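先扔进箱子里再说？我不太信这一套

近两年流行一种收纳说法，叫“先归箱，后归类”。意思是家里散落的小东西，不管是什么，先统统丢进一个大箱子，等有空再慢慢分。讲这套办法的文章很多，配的照片也都差不多：地板光亮，箱子摆在墙边，主人一脸轻松。我看了不下十篇，没有一篇肯把箱子里面拍给人看。

我对它的怀疑是从自己家开始的。九月搬家，我照着做，买了一个六十升的箱子，牌子叫Clunine，广告上写“给杂物一个家”。头一个晚上确实痛快，餐桌空了，窗台也空了。过了十三天，我要找一把量勺，把手伸进去翻，翻出来的是充电线、半卷胶带和一只袜子。量勺压在最底下，上面粘着不知从哪里来的绒毛。那把勺子我洗了两遍才敢用。

支持者会说，这是我没有做完第二步。朋友Femi Ogbonna就这么讲过我，他家客厅里有四个这样的箱子，他管它们叫“缓冲区”。我问他最早那一个是什么时候装满的，他想了想，说大概是上一个住处。

所谓第二步，恰恰是整件事里最费力的部分。收拾屋子累人的地方从来都在判断：这个还要不要，那个该放厨房还是放浴室，坏了的是修还是丢。把东西从桌面挪到箱子里，一个判断也没有做，只是把它们攒到了一起，还互相压着。桌上的一把勺子，你一眼就知道是勺子，顺手就拿回厨房了。混在箱底的一把勺子，要先从别的东西里拣出来，再洗，再拿回厨房。工序多了，书里却管这叫省事。

还有卫生问题，谈的人更少。清洁工具和入口的餐具本来就不应该待在一处，我母亲那一辈人连抹布都要分两条挂。可大箱子是不认这些规矩的，它的好处就在于什么都能装。除尘的掸子头，毛又长又密，专门用来沾灰，凭什么跟吃饭的勺子躺在同一块底板上？有人说勺子用前反正要洗。那掸子头呢，谁会在丢进箱子之前先洗一遍？
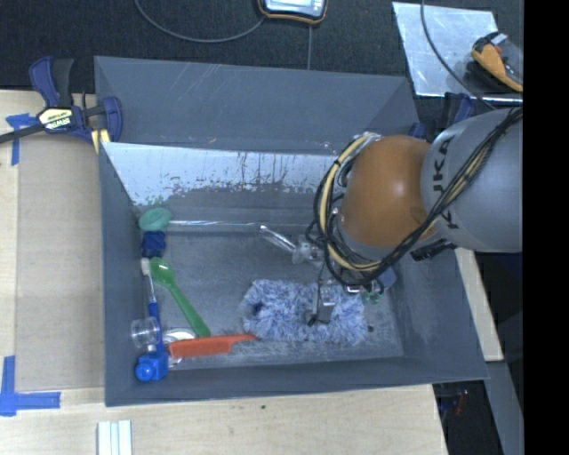
蓝白相间的除尘掸头与绿色塑料勺同在一个灰色大箱里。

我知道会有人觉得我小题大做。Olumide Akpan在他的专栏里写过，家不是实验室，乱一点没有关系。乱一点当然没有关系，我家现在就很乱。我反对的是把乱装进箱子以后宣布它不乱了，还要为这个箱子付钱。Clunine后来又出了带盖的款式，贵出一截，盖上以后连里面有什么都看不见，评论区倒是一片叫好。

如果一定要用箱子，我觉得小的比大的好，浅的比深的好。我现在用的是一个旧鞋盒，放在门口，只装当天来不及归位的东西，满了就得清，因为它实在装不下什么。厨房的东西不进这个盒子，清洁用的也不进，掸子挂回阳台，勺子进水槽。这样做谈不上什么方法，也写不成书，有时候我连着两天懒得清，盒子旁边就又堆出一小摊来。

那只六十升的箱子还在储藏间里，空着。我打算送人，问了十一个朋友，有九个说家里已经有了。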